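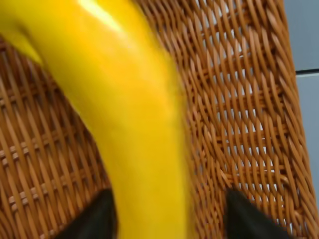
Living in the residence hall: kitchen and room tips for new students

Collected by Ileana Matei, Stotwood Hall, second floor

When I moved into Stotwood I had one suitcase and no idea how to share a kitchen with 13 persons. After three years I have learned some things, and the hall office asked me to write them down for the students who arrive this fall. Please take what is useful for you.

The shared refrigerator

Write your name and the room number on everything, also on the small things like butter. Use masking tape and a ballpoint pen. Marker on plastic is gone after two days in the cold. The refrigerator is cleaned at the end of each month, and food without a name goes in the trash.

Do not put a hot pot directly inside. Divide the soup in shallow boxes first, it cools much faster, and then put it in before you go to study.

Cooked rice should be eaten the next day. If you make too much, freeze it flat in a bag. Vasilică Bălan from the third floor freezes it in portions of one cup, and this is the right size for one hungry student.

The stove

The two back burners on the left stove are slow. Use them for beans and sauces, and leave the front ones for people who have a class in 20 minutes.

If milk boils over, turn off the burner and wait until it is cold. Then lay a wet cloth with a spoon of baking soda on the spot and go drink your coffee. After this it comes off with the soft side of the sponge. Please never use the steel wool, the surface is already scratched enough.

Electric things in the room

A kettle is allowed up to 3000 watts in the kitchen only. In the rooms the limit is 800 watts for one outlet, so a small rice cooker is usually fine but a heater is not. Look at the label on the bottom before you buy. If the light goes out in the whole corridor, go to the desk in Salem House and ask for Nelu Bucur. He has the key to the electric panel until 10 p.m.

Laundry

The machines in the basement are free early in the morning and almost never after dinner. Half a cap of detergent is enough, the water here is soft. Take your clothes out when the machine stops, or you will find them on the table.

Small smells

For a closet that smells closed, put dry coffee grounds in an old sock and hang it behind the coats. Change it in winter and again in May. For the sink, pour half a cup of vinegar, wait, then run hot water.

Tincuța Avram keeps the box of borrowed pans near the kitchen door. Wash the pan before you bring it back, also the outside.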